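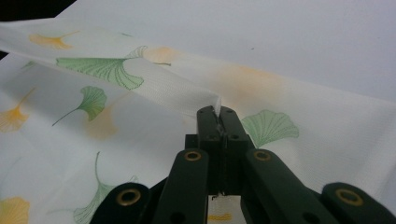
The Ginkgos of Halász Street: A Neighborhood Tree and What People Think of It

Search this site Enter keywords Go

Print this page | E-mail this page

Student project report, Environment and Community course, Grallside

Why we picked this tree

When our class was told to choose one living thing in Grallside and spend a term getting to know it, most groups went straight for the river birds, and we very nearly did too. But both of us walk to school along Halász Street, and every fall the whole street turns a yellow so bright that even the people waiting for the bus look up from their phones. We had walked under those trees for years without knowing much beyond the name and, of course, the smell. So we settled on the ginkgos, and we are very glad we did, even on the mornings when we had to scrape our shoes.

There are 18 ginkgos between the bakery corner and the gate of Zikholm Park. They stand on the sunny side of the street in square openings in the pavement, and they are much taller than the houses behind them.

Some background

The ginkgo is a tree without any close living relatives. Fossil leaves very much like the modern ones have been found in rocks from the age of the dinosaurs, and the tree is often called a living fossil for that reason. It grew in China for a very long time, often near temples, and was later taken to Japan and Korea and then to Europe and North America.

The leaf is what everybody recognizes. It is shaped like a fan, and many leaves have a split in the middle that almost makes them into two halves. The veins fork again and again from the stem out to the edge, which you can see beautifully if you hold a leaf up to a window (we did this a lot, probably more than the project needed).

That fan shape has been drawn and painted and printed for centuries. It turns up on ceramics, on family crests in Japan, on wallpaper, and on household fabric, where you may find big green leaves on white with yellow and orange ones scattered among them. We asked at the home goods store in Satetgate whether leaf prints sell well, and the lady at the register said they do, especially toward September, and that customers often call them "the little fans" without knowing they are leaves at all.

Male trees, female trees and the smell

Ginkgos are either male or female. The female trees make round seeds with a soft, fleshy coat that looks a bit like a small apricot. When the coat drops and starts to rot, it smells like rancid butter, or worse. The smell comes partly from butyric acid. Many cities now plant only male trees, but a young ginkgo can take decades to show which it is, and whoever planted Halász Street does not seem to have worried about it.

We found fallen seeds under two of the trees, both near the park gate. We had expected far more, given how people talk! It may be that other trees are female too and had a poor year, so we would not want to promise anything to the residents on the strength of one fall.
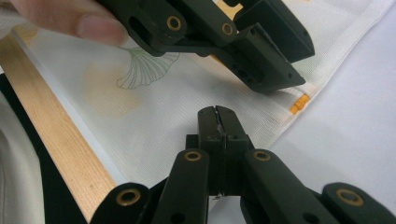 How we did the work

We started in September and kept going until the last leaves were down. Our study area was a stretch of sidewalk 200 meters long, which we walked before school and again on the way home. Each time we wrote down the weather, the color of each crown (green, mixed, yellow or bare) and whether there were seeds on the ground. We made rubbings of bark with wax crayon and pressed leaves between sheets of newspaper under the heaviest cookbook in the house.

We also talked to people. We did not use a printed questionnaire, as our teacher suggested that a friendly conversation might get us further, and she was quite right. We stopped people at the bus shelter, at the bakery and on the benches inside the park, and asked what they liked about the trees, what they disliked, and whether they would plant another.

What we saw

The leaves did not turn all at once. Trees near the bakery stayed green longest, perhaps because the buildings there keep the wind off. Then came a cold night in November, and by the following afternoon the sidewalk was covered. We had read that ginkgos can drop nearly all their leaves in a single day and had taken this for a bit of an exaggeration. It was the best walk home of the whole term, and one of us was late for dinner.

The bark was a surprise too. On the older trunks it is deeply ridged and feels a little corky, and our rubbings came out looking like maps of mountain ranges.

What people told us

Nearly everyone mentioned the color first. Older residents tended to talk about shade in summer, and about how tidy it is to have the leaves come down together so that sweeping is one big job. Complaints were mostly about the seeds, and mostly from people living near the park gate. One man told us he changes his shoes on the doorstep all through October. Another neighbor gathers the seeds in rubber gloves and roasts the kernels, though she warned us that they have to be cooked and that you should only eat a few.

What we would do differently

We should have started in spring, when the buds open, and we should have labeled our pressed leaves right away, as a whole week of them got mixed up. We would also like to visit again in May and check for the small catkins on the male trees.

Reader comments

My grandmother lived by the park gate and always said the smell meant winter coats. Lovely report, thank you both.

Did you ask the town if new ones will be planted on the Zikholm side? It gets so hot there in July.

A tip for pressing: change the newspaper after the first day and the yellow stays much brighter.

Print this page | E-mail this page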